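Visit report: Staltier manipulation lab, Stondeo
May 18, 2018

The lab opens to outside visitors twice a year, in May and in October. This report covers the morning session of the spring visit, which was given over to one method and its results. The afternoon was a tour of the machine shop and is left out.

Staltier occupies the ground floor of a converted brick building at the north end of the Stondeo site. Visitors sign in, leave bags in the hall, and are taken straight to the work area. There was one slide talk of 9 minutes. The rest was spent at the tables.

The method

The project is called Miah. Its subject is how to teach a robot arm to pick up soft, small objects without programming the motion by hand and without steering the arm by remote control. A person picks up a hand-held gripper, does the task with it at an ordinary table, and the recording is used to train a control policy. The gripper carries its own camera and a printed square marker. The fingers have the same shape as those fitted to the robot, so the view of the fingers and the object is close to the same in both cases. The policy takes the camera image and the current finger opening as input and gives out a short run of hand positions, expressed relative to where the hand is now. No room coordinates are used, which means a recording made at one table can be used for an arm bolted to another.

The operator also wears a camera on the head. The staff were clear that the head view is not an input to the policy at present. It is used to check the recordings, and in a side study on whether gaze direction predicts which object will be taken next. That study has no result yet.

Marker tracking gives the position of the hand tool when the marker is in view of another camera. When it is hidden, the position is filled in from the tool's own images. The fill-in is good over short gaps. Over long gaps it drifts, and the recording is cut at that point and the rest discarded.

The task

The test task this spring is soft fruit on a plate. Strawberries were chosen for three practical reasons given in the talk: they bruise, they vary in size, and they are cheap. The operator approaches the plate from the side, takes one fruit, lifts it clear, sets it down on the table, and opens the fingers fully before moving away. The full opening matters to the software, which uses it to find the end of each attempt.

The approach angle received more discussion than I expected. A steep approach keeps the plate rim out of the way but hides the fruit behind the fingers. A low approach keeps the fruit in view but brings the lower finger against the rim. Operators are now told to come in low and lift slightly before the rim. In the earlier recordings each operator did this differently, and the trained policy tended to hesitate at the rim, moving back and forth a short distance before it committed.

Results

The current data set has 1,000 recorded attempts. After cutting for tracking loss and for unclear endings, 654 remain, and the policy is trained on these alone. On the arm, with fruit and plates not used in training, the team ran 60 trials. They report that most ended with the fruit on the table and no visible mark on the skin. I asked for the exact split and was told it is being rechecked, as two people scored the trials and did not use the same rule for light bruising. I think it is right to hold the number back until that is settled.

The failures were sorted by type on a wall chart. The largest group was two fruits taken at once when they were touching. The next was a fruit pushed against the far side of the plate and rolled over the rim. Dropped fruit was a small group. Crushing did not appear as a group of its own, which the team put down to the soft finger pads, supplied by Erico, more than to anything the policy had learned.

One comparison was of more interest to me than the main result. A policy trained on the low approach recordings alone did better at the rim than one trained on the whole set, although it had seen fewer attempts. The team takes this as a case for tighter instructions to operators. A visitor from a packing firm objected that tight instructions also narrow what the policy has seen, and that it may then fail with a deeper plate or a bowl. Bowls have not been tried. They are on the list for the October session.

Points raised in discussion

Recording speed. A trained operator needs only a few seconds per attempt. Resetting the plate takes longer than the attempt itself.

Lighting. All recordings were made under ceiling lights, and the arm was tested under the same lights. Daylight has not been tested.

Camera view. The wide lens on the gripper bends straight edges strongly toward the border. The images go into training as they are. Straightening them was tried and gave no gain, and it lost part of the view at the sides.

Wear. Finger pads are changed on a fixed schedule. Fruit juice makes the surface slick, and wiping between attempts is now part of the reset.

Access. The recordings are not public. A sample may be requested in writing through the Stondeo site office.

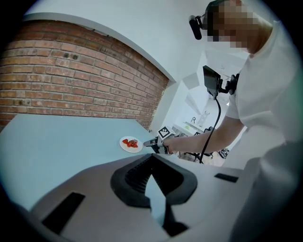

Miah project: operator with hand-held gripper at the strawberry plate, seen from a second gripper's camera.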